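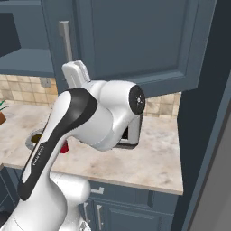
A simulated arm at the upper cabinet door in the Homard kitchen environment. Render: Jotcombe

Jotcombe opens Homard to outside labs in February

Jotcombe has released Homard, a set of simulated kitchens for recording robot demonstrations by remote control. An operator steers the arm with a handheld controller, and the software stores joint positions, gripper commands and rendered views at each time step.

The first release covers 12 kitchen layouts and 11 tasks, among them cabinet doors and drawers. New users complete three practice runs before their recordings are saved.

"Door handles are a hard case for remote control – the hand has to follow an arc while the grip stays closed," said Yaqin Tian, who leads simulation work at Jotcombe. "We log the full path, including corrections."

Recordings export to the Sillidix format. Zhuoran Zheng handles access requests from labs; replies are sent within four working days.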